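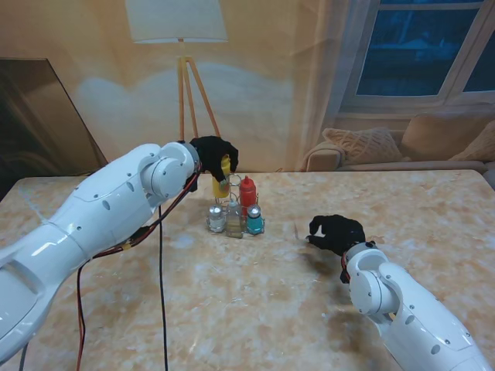

Pollenwood Menu Text Collection

Version 1.2, released 2024-09-03

Pollenwood is a set of transcribed diner and lunch counter menus, typed out as plain text and tagged by section. It was put together for people who study how food is named, priced and grouped on menus. It has also been used for spelling correction and for teaching basic text parsing.

What is in it

The collection holds 283 menus. Of these, 200 come from the Medrano box, a run of printed menus saved by one family of restaurant suppliers. The remaining 83 come from smaller lots bought at estate sales. Most are single sheets or folded cards. A few are placemats with the menu printed on them, and these have more typing errors than the rest.

Files

menus/ — one text file per menu, UTF-8
items.csv — one row per dish or drink
sections.csv — section headings in the order they appear
notes.txt — remarks on damaged or partly unreadable menus
CHANGES — version history

Columns in items.csv

menu_id: matches the file name in menus/
section_id: matches sections.csv
item_text: the name as printed, including misspellings
description: the line under the name, if there is one
price: in dollars, blank if not printed
condiment: any sauce, relish or dressing named with the item
flag: 1 if the typist was unsure of a reading

The condiment column was added in version 1.1. It only records what the menu says. "Served with mustard" gives "mustard". A hot dog with nothing printed beside it gives a blank, even where everyone would expect something on the side. "Catsup" and "ketchup" are kept apart. So are "tartar" and "tartare".

How it was made

Each menu was typed twice by different people and the two versions were compared with Surnetti, a small line-matching script included in tools/. Where the versions differed, a third person looked at the original. Handwritten price changes were ignored unless the printed price had been fully covered.

Known problems

Prices given as "market" or "ask" are blank and can't be told apart from missing ones. This will be fixed in the next release.

In 88 menus the date of printing is unknown. Don't use the file order as a stand-in for date — the files are numbered in the order they were typed.

Section headings made only of a drawing have been left out. Their items fall under the heading before.

Splits

There is no official split. The Lamer parsing exercises use 75 menus, listed in splits/lamer.txt. Please say which list you used if you report scores.

License

The transcriptions, tables and tags are CC BY 4.0. The script is under the MIT license. Scans of the originals are not part of this release.

Corrections

Open an issue with the menu_id and the line number. Corrections received after May will go into version 1.3.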